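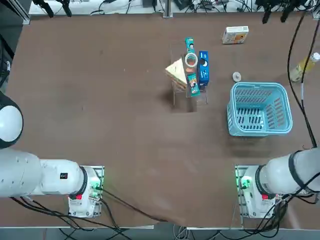

The bus from Vanton was late again, so Callum Whiteley walked the last stretch up to Lilinitz with the box under his arm. The box held his uncle's accordion. It had a crack in the case and one strap, and it was heavier than he remembered.

His aunt had the door open before he reached the gate.

"You brought it," she said.

"You asked me to."

"I asked you in January."

He set it down in the hall. She didn't touch it. She went back to the stove and he sat where he used to sit, facing the window. The hill had houses on it now, four of them, all with the same gray roof.

"Ranik wants to buy it," she said. "For his grandson."

"How much?"

"He didn't say. He said he'd be fair."

They ate soup. She told him about the church in Villa, which had been built in 1730 and was finally getting a new floor. The old one had come up in pieces and people were taking the stones home for their gardens. She had one by the back step. She thought she might take it back.

After supper he undid the strap and lifted the accordion out. Nine of the keys stuck. He pressed the others one at a time, and then he tried the waltz, the slow one, leaving gaps where the notes should have been.

His aunt dried the same bowl for a while.

"He always rushed that part," she said.

Callum played it again, faster. She hung up the towel and went to find her glasses so she could look for Ranik's number. He heard her open the drawer in the bedroom and close it, and then open the other one.

When she came back she had her glasses on and no paper in her hand.

"What time is your bus?" she said.

"Eight."

"Play it once more, then."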